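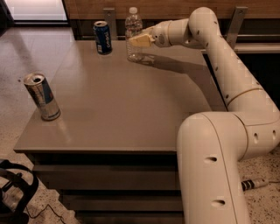

The arm reaching for a water bottle in our Jundbridge lab

Adden Robotics is a small research group within Pristwood, based in Jundbridge. We study how robot arms learn to pick up ordinary things from examples, and we publish what we find, including the results that disappoint us.

Our main line of work is a training method called Adebisi. A person guides the arm through a grasp, and the model learns from the camera view and the arm's joint positions together. Clear bottles are hard for cameras to read, so we use them a lot.

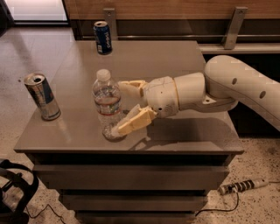 Each object gets 49 guided grasps before the model runs by itself. We then test it over 300 attempts, with other items left on the surface. Our last report covered 1000 attempts in all. Adding the joint data cut failed grasps on clear plastic by 8 percent – less than we had hoped for, but it held up when we repeated the tests in March.

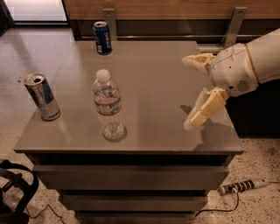 Gripper open beside the bottle, with two drink cans on the same tabletop

We share our test procedure with schools and other labs on request. The next stage of the project looks at bottles with different amounts of water in them.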